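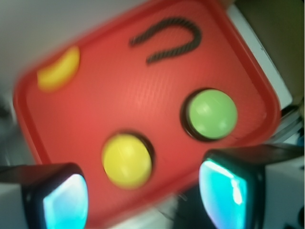 Wrist view, red tray task, leader arm teleop

Teaching by hand vs teaching by remote - is either one worth the time?

gritline
Posted 29 August 2019

Putting this in General because the Teleop board is dead. I've been doing the tray task with a leader arm and I'm not convinced it beats just grabbing the follower and dragging it where I want it. Everyone selling a kit says remote demos are "cleaner." Cleaner than what? I recorded 11 demos last night and threw out more than I kept. The wrist view smears every time I move at a normal speed, and if I slow down enough to keep it sharp then I'm teaching the arm to move like it's underwater.

Task is a red tray with a yellow ball and a green ball in round holes, plus some loose stuff including a banana. Banana first. I'm running the Starnent leader on a Pluson follower. Has anyone here trained something useful from demos like these, or do we all just post clips?

mofa_bench
Define useful. Mine picks the thing up if I put it back close to where it was in the demos. Move it a hand's width and it closes on air.

estrella_f
I'd disagree with the premise. Dragging the arm by hand puts your forearm in every shot from the fixed camera. The policy sees a sleeve in training and no sleeve when it runs. I did this for a whole November and all I got was an arm that worked when I stood next to it.

gritline
Fair, but I only train from the wrist view, and my sleeve isn't in that.

estrella_f
Then your hand is pushing on the joints and the torques you log are yours plus the motor's. Pick your poison.

oldservo
I don't log torque. Positions only. Hand guiding was good enough for paint robots decades ago and I don't see what a second arm buys you except a second arm to fix.

Tavish9
@oldservo paint robots played back a path. They didn't have to cope with a banana that rolled over. You're comparing two different jobs.

oldservo
And his copes with that, does it? Read his post again.

gritline
It does not, no.

mofa_bench
How many demos before you call it, though? 11 is nothing. The guy who writes the Zarndale notes used 900 for one pick and still said it was touchy about lighting.

gritline
900 demos for one pick is my whole complaint. At that point I could have bolted down a fixture and gone to bed.

Tavish9
A fixture does one part. Change the part and you're back in the shop. I agree 900 sounds silly for a pick, but I'd want to know how many of those were the same demo over and over. Mine got better when I varied the start position and stopped trying to look smooth.

estrella_f
Same here. Also check your approach. Can you post a closer one with the banana between the fingers? The first shot is so blurred I can't tell much from it.

gritline
OK. Still a bit soft but you can see where the fingers are. The curved thing on the tray behind it is the twisted rope.

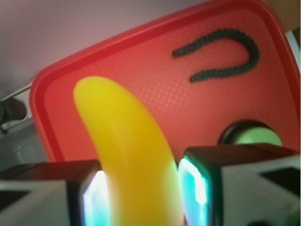
Replies, page 2

estrella_f
Better. I'd watch how much of the view the banana takes up once it's between the pads. It runs off the bottom and the right finger is hiding most of the green one. If the next step is the ball, the arm has very little to go on from there. Remote or by hand, that part is the same.

oldservo
So add a camera, add an arm, add 889 demos. Got it.

estrella_f
A second camera is cheap. I never said add 889 of anything.

Tavish9
Before buying anything, check the lag between leader and follower. On the Bautista firmware mine was roughly 2 frames behind and I was overshooting to make up for it - which it then learned. I blamed the model for weeks.

gritline
Hadn't measured lag. Will do that tonight. I still think a lot of what gets posted as "learned from demos" is a replay with good luck, and I'd like to see someone's failures next to their wins for once.

mofa_bench
You first.

gritline
Sure. I'll do the same set both ways, leader arm and dragging, same start spots, and put up the misses too. Not expecting much from either.

oldservo
Put me down for dragging.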